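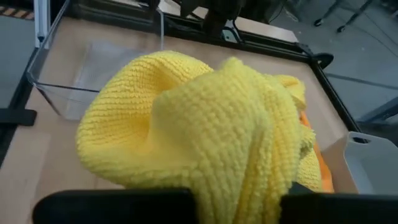
Your questions about hot water, answered by me

I get the same handful of phone calls most weeks, so I finally sat down and typed up what I usually say. I've been swapping and fixing hot water systems around Lorkberg for 14 years, mostly on my own, so if you ring Navau Hot Water it's me you'll get (or my voicemail, if I'm under a house).

My water's gone cold. Is the whole unit dead?

Probably not! Check the boring stuff first. If it's electric, have a look at the switchboard and see if the hot water breaker has tripped. You can reset it once. If it trips again, leave it off and call me. If it's gas, check that the gas is on at the meter and whether the pilot is lit. On older units the lighting instructions are on a sticker inside the front cover. If you can smell gas, don't light anything, turn it off at the meter, get everyone outside and ring the gas emergency line before you ring me.

How much is a call-out?

$96 inside Lorkberg, and that covers the first half hour. Past the Van Loon turn-off I add a bit for fuel, and I'll tell you how much on the phone. Parts are extra. I won't fit anything until you've said yes to the price.

What about a service?

A full service on a storage tank is $269. I flush the tank, swap the anode, test the relief valve and check the thermostat. If I open it up and reckon the tank's too far gone to be worth servicing, I'll only charge you the call-out.

What on earth is an anode?

It's a metal rod that hangs inside the tank and rusts away so the tank doesn't have to. I love pulling out an old one and showing people, there's sometimes nothing left but a bit of wire. Most want changing every five years or so, sooner if you're on bore water. Hardly anyone has ever had theirs changed, so don't feel bad.

There's water dripping from a valve on the side. Should I worry?

A little dribble from the relief valve while the tank is heating is normal, because water expands and has to go somewhere. If it's running all day and all night, that's a fault and you're paying to heat water that goes straight down the drain. Water coming from the bottom of the tank itself is a different story. That usually means the tank has split, and I can't patch it.

Why does my shower go hot and cold when someone runs the kitchen tap?

Could be the tempering valve, could be uneven pressure between your hot and cold lines. With continuous flow gas units it can also be that the shower is set so low the burner cuts out. Tell me which it is, hot to cold or just weaker, and what else was running. It saves me a lot of guessing.

Gas, electric, solar or heat pump?

Depends on your roof, your family and your power bill! I fit the Soma heat pump more than anything else these days, and I've got one at home (it hums a bit, so I wouldn't put it outside a bedroom window). For a couple in a small unit, a plain electric tank on off-peak is often still fine. I'm happy to talk it through and I don't get a commission on any of them.

How long does a replacement take?

Like for like, half a day. Changing from gas to a heat pump is more like a full day and I'll need an electrician along, which I organise. If you ring me before 8 am on a Monday I can often get to you that afternoon, but please don't hold me to it in July.

Do you take the old one away?

Yep, no charge. The copper and steel get recycled.

Can I turn it off while I'm on holidays?

For a weekend I wouldn't bother. For two weeks or more, go for it. Just give it time to heat right through again before you use it, overnight for an electric tank.

Are you licensed?

Yes, for plumbing and gas. The licence number is on every quote, and you get a compliance certificate when the job's done. Keep it somewhere safe, you'll want it if you sell the house.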